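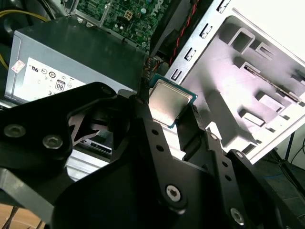
Figure 2. Processor held above an open desktop case, with the power supply inside.

3.2 Condition of retired desktops

The desktops in the Stincombe set were bought from 2014 onward and retired by June. Each case was opened and the processor was taken out before the power supply. As Figure 2 shows, the supply carries its specification label on the side, with the UL mark and the boxed "80" logo. We copied the rating from this label for all 581 units. Processors were sorted by the condition of the metal heat spreader and stored in trays at Tekbridge until testing.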